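The Memory Prompt Box by Firatura: A Review
Wednesday, February 21, 2018
By Tove Fogh

My father climbed trees, apparently, and ran away from home twice before lunch. I know this from my uncle. From my father himself I have one sentence about the weather in Cesness and a long silence. So when I saw a box of cards that promised to get a whole childhood out of a reluctant parent, I bought it the same evening.

What you get

The Firatura box holds 644 question cards, a ruled notebook and a pencil too short to be lost with any regret. The cards are sorted by age: early years, school, first job, marriage, and a slim packet labeled "Looking Back," which my father moved to the far side of the table with one finger.

How it went

We did 10 cards on a Sunday. "Describe your childhood bedroom" got me "It had a bed." "Who were you afraid of?" got me "Is this the government?" I began to feel sorry for whoever wrote the other 634.

Then came card nine in the school packet: "What did you carry to school, and in what?" He talked for most of an hour. There was a satchel that had belonged to a drowned cousin, and a teacher who inspected everyone's lunch and ate the good ones. I had never heard of the cousin. I filled nine pages and the pencil gave out.

The object cards are the good ones, in short. Ask for a feeling and you get a shrug. Ask about a coat, a bucket or the door of the shed and the people come in after it. My friend Troels Briem tried the same packet on his mother and ended up with the full history of a sewing machine, including two lawsuits. 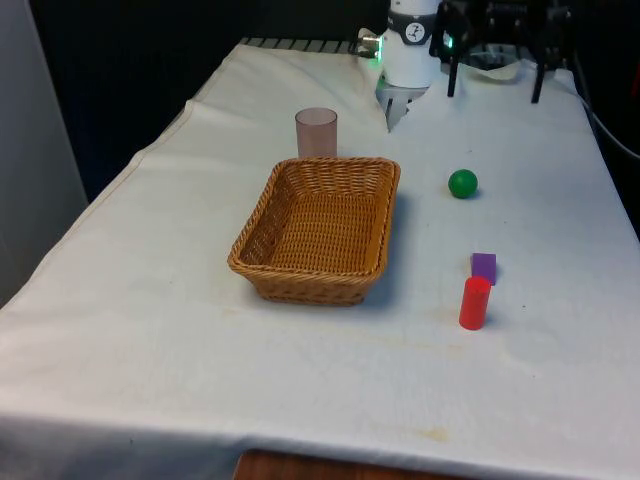 What I'd change

The notebook is far too small, and its paper lets the ink through. The marriage packet assumes there was only one. And someone should take out "If you were a season, which would you be?" before a person gets hurt. (He said July. I told him that was a month. He said he knew.)

Verdict

Buy it for the school packet and the first-job packet, and give the rest to someone you don't need to hear from. Bring your own pen.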